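From the Simulation Corner: Tidying Up, Over and Over

If you've walked past our end of the hall this season and wondered why the same living room keeps showing up on every monitor, well, we've more or less moved in! The Zamum project needs examples of a two-armed robot tidying a home, and lots of them, so we've been sitting down with the controllers and doing the tidying ourselves, one run at a time, while the software records every move the arms make.

The goal for the first batch is 200 good runs. A good run means the person driving got everything where it was supposed to go without knocking anything over, and without that long pause in the middle where you try to remember which hand is which (we have all done it). Runs that go wrong are kept too, in a folder of their own, but they don't count toward the total. New drivers usually need about 19 tries before their runs look smooth enough to use, so please don't be discouraged by your first afternoon.

The room was built for us by the folks at Alier, who have been wonderfully patient with our requests, and the arm controls come from De Haan. We have 4 more rooms on order, which should keep the learning system from deciding that every home in the world has the same blue sofa and brick fireplace.

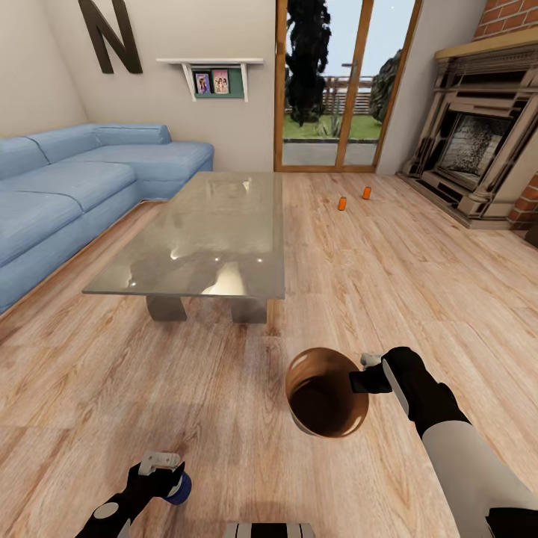
Posted 17 December 2022 | By the Zinditz Simulation Team

Bowls have been the favorite so far, and also the thing people grumble over most. You have to take one by the rim and keep it fairly level, and all the while the other gripper may be holding something of its own. Go slowly near the glass table, please.

We have two driving stations open through February, and sign-up sheets are on the door. Come for an hour, stay for the cookies, and bring your glasses if you need them for close work.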